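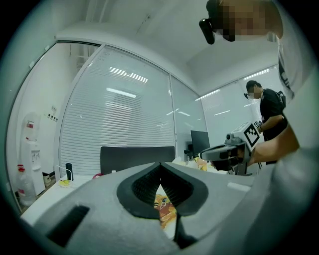
Work > Features > Automation

The pitch at Clidari is that the boring part of the job is about to go away. Clidari packs and ships small household goods, and last September its managers told staff that robot arms built by a supplier called Istberg would take over sorting and bagging. First, though, the robots have to be taught, and the teaching is done by people. So in an office with blinds behind a curved glass wall, they work on their feet at a desk piled with yellow and orange items, gripping white and gray handheld devices that end in a dark claw-like tip. One wears a black device strapped to the head. Another has on a face mask and a black backpack. An office chair stands at the desk, and this is not a job you can do sitting in it.

I spent a morning there and came away with less faith in the pitch than I brought. The task is to pick up an item, put it down, and do it again, so that a machine can learn the motion from the recordings. Clidari calls the people who do this "motion coaches." Most of them used to be packers. A packer could at least fall into a rhythm and talk to the next person over. A coach has to move at the speed the software likes, and a try that goes too fast is thrown out.

The daily goal is 138 accepted tries. The coach I talked with longest said she had logged 1,101 in her first stretch and had 782 accepted. The rest earned her nothing toward the goal. When I asked a manager why a try gets rejected, he said the system decides and that the reasons are "being worked on."

Pay is the other sore spot. Coaches got a small raise when they moved over, and the company likes to bring it up. It brings up less often that the coaching jobs run for eight months, with no promise of what comes next. Packers who stayed on the floor in the Asamoah building kept their regular contracts. Several told me they had turned down the raise for that reason, and I can't say they were wrong.

Istberg says workers whose tasks are automated will move into "higher value roles." I asked for a list of those roles and got a brochure. It mentions robot supervision, which at the Cikirari warehouse, where the arms are already running, means standing near a machine and clearing it when it jams. The people doing it used to pack there. They told me their wrists feel better and their days feel longer.

Better wrists count for something. Packing is hard on the body, and I met no one who would fight to keep every bit of it. But the gain has gone to the firm first – in recorded skill it can keep after the person leaves – and the coaches have been offered a job title and a date when it runs out. I asked whether they would get any share of what the robots save. The manager said it was an interesting question and walked me to the elevator.

Comments (4)

packline_vet
Cleared jams for a year at a different place. "Supervision" is a generous word for it.

Moss and Gravel
My sister does this kind of coaching and likes it better than the floor. Quieter, and no lifting. The piece could have used more people like her.

dt_ohio
What happens to the rejected tries? Does the company keep those too? I'd want to know before signing anything.

lateshift
Eight months is longer than my last three contracts.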